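In November I finally went to the open day at Mesik. The place is a 28 minute drive from us, so I had no excuse. Kamil Ďurica met us at the door and gave everybody a badge and a cup of coffee.

I expected a hall full of arms. Most of the morning was spent at a desk, watching the simulator. Kamil ran it on a big monitor and switched to the view from the gripper, so we saw the two fingers and whatever room the software had made up for them. He said they have 540 rooms now, with different walls, floors and pictures. You get a little seasick when the wrist tilts.
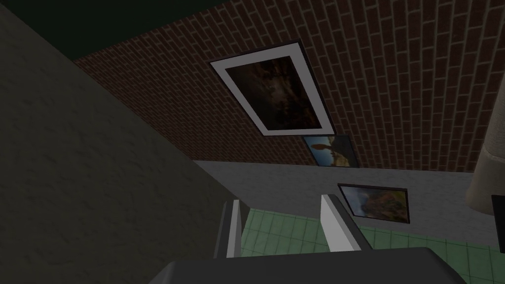
Rozália Trnka asked why they bother with paintings on the walls. Kamil said a robot trained in plain rooms gets confused in real ones. He let each of us drive for a few minutes with a game controller. I was bad at it. The left stick does not do what you think it does.

After lunch we saw the real arm, which they call Bodin. It sorted plastic cups for 12 minutes and dropped one. Then Radomír Bednárik talked about money for a while and I went out to move the car.

They plan another open day in spring. I left my email on the list and took a brochure for my brother.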